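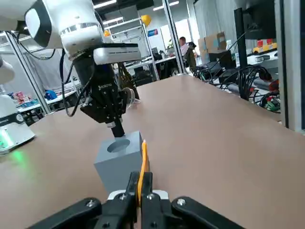
Peg insertion, student project: force threshold or spiral search?

yguo
Our team at Stullach has the two-arm setup for the semester project. One arm has to put the black peg into the hole in the gray block. The other arm is holding a thin orange piece. We logged 314 tries in October and the misses are nearly all the same: the peg lands on the rim and the arm stops on the force limit. Should we raise the limit or add a search?

koen_g
Add a search. Touch down, back off a little, spiral out until the force drops. Raising the limit just pushes harder on the rim.

ans.schouten
I'd fix the calibration first. Our club spent 7 weeks tuning a spiral and the real problem was the tool frame, which was off in one direction. Plot where your misses land. If they are all on one side, you don't need a search yet.

koen_g
You need one anyway. The block moves when people swap parts.

ans.schouten
Then clamp the block.

yguo
Plotted them. Most are on the side toward the second arm. The block isn't clamped, we only put tape marks on the table.

ebastos
Check the peg in the fingers too. Ours tilted after every hard contact and we blamed the camera for it. We regrip every 20 tries now.

koen_g
Fair point on the tilt. I still say spiral.

yguo
Redoing the tool frame tonight, then 500 more tries with the same force limit. Will post the plot.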